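第四讲 短篇科幻选集的编辑结构与征稿流程

一、本讲范围

前三讲讨论单篇作品的叙事时间与视角。本讲转向选集本身,处理三个问题:编者如何确定篇目,篇目如何排序,投稿稿件在编辑部内部如何流转。阅读材料为讲义附录中的Grarwood选集目录,以及Sandrine Gaillard为该选集所写的编者序。未读编者序者,第三节的内容会较难跟上。

二、术语

选集(anthology):多位作者的作品合编。
个人集(collection):单一作者的作品合编。
主题选集:征稿时即限定题材或设定,如“深空医疗”“最后的港口”。
重印选集:所收作品均已在别处发表,编者的主要工作是筛选与取得授权。
原创选集:所收作品为首次发表,编者另须承担文字编辑。

中文出版物常把前两者统称为“小说集”。作业中请加以区分。

三、篇目的确定

以Grarwood选集为例。该书为原创主题选集,征稿期截至七月,初读阶段收到200多篇来稿,进入复读的40篇,最终未入选者均收到退稿信。Gaillard在序中列出复读时使用的标准,现整理如下。

1. 开篇一页之内,设定是否已经开始限制人物的行动。
2. 技术细节是否参与情节。若删去该细节而情节不变,则视为装饰。
3. 结尾是否依赖前文未曾给出的信息。
4. 与已定篇目是否重复。重复指核心装置相同,人物职业相同不在此列。

第四条在实际操作中争议最大。Jacqueline Gilbert的两篇来稿均以语言习得为核心,编者保留了《Pludetti》,退回另一篇,理由是前者的习得过程发生在两名说话者之间,后者只有独白。Gilbert后来将退回的一篇改写,收入个人集。两个版本的差异见附录二,课堂上会逐段对照,请事先标出叙述人称改变的位置。

四、排序

排序的基本单位是相邻的两篇。常见做法如下。

首篇:篇幅中等,设定易于进入,不宜用全书最长的一篇。
次篇:与首篇在语气上拉开距离。
中段:安置篇幅最长或形式实验最强的作品。
末篇:通常留给收束感较强的作品,也有编者有意以开放式结尾作结。

Grarwood选集的首篇长8页,末篇为《Hovbridge》。该篇以书信体写成,最后一封信没有署名。Gaillard在序中没有解释这一安排。学生论文中常见的说法是末篇与首篇构成呼应,这一判断需要文本证据,仅凭位置不能成立。

排序还受版权与版式影响。重印作品的授权有时附带位置要求;短于两页的作品若置于书首,在目录上显得单薄,编者多移至中段作间隔。分析排序时,应先排除此类外部因素,再谈主题。

五、技术细节与可信度
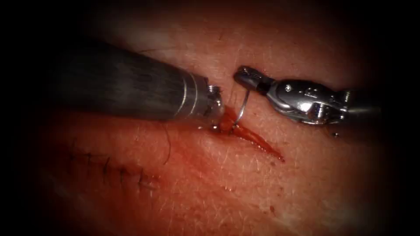

复读标准第二条涉及技术细节的写法。评判时看两点:细节是否具体到可以操作,以及细节的尺度是否与叙述视角一致。第二点较易被忽略。手术题材尤其如此,远距离的叙述只需写出“两支机械臂在缝合”,而叙述一旦贴近切口,就必须给出相应尺度的东西:器械杆深色哑光,末端由数段银色金属叠成,上面有一颗很小的螺钉头,缝针是弯的,切口上有血痕。若视角已经贴近而用词仍停留在“精密的仪器”,读者会察觉落差。反过来,人物站在走廊里隔窗观看,却能报出螺钉的位置,同样是视角错误。

Sabatier一篇的第三节可作练习材料。该节写舰上维修,视角在船长与维修员之间切换两次,第二次切换后细节的尺度没有随之调整。复读意见指出了这一点,作者在定稿中删去四句,未作增补。请比较删改前后的段落,判断删去的四句分别属于哪一位人物的视野。

六、稿件流转

来稿登记后隐去作者姓名,编号分发。
初读由两人独立进行,意见分为“进”“退”“议”三类。
两人均为“退”者直接退稿。
一“进”一“退”者交第三人。
复读由主编完成,须写出书面意见,长度不限。
入选稿进入文字编辑,修改须经作者确认。
校样寄出后,作者只可更正错误,不再接受改写。

匿名初读并不能完全消除辨认。文风特征明显的作者,初读者往往能够猜出。Gaillard的做法是要求初读者在认出作者时注明,由另一人重读。

七、作业

任选一部原创主题选集,写出其前四篇的排序分析。须引用原文,并说明至少一处可能的外部因素。引文注明版本与页码,译本须附译者姓名。

下讲内容:退稿信的文体,以及编者序作为批评文本的用途。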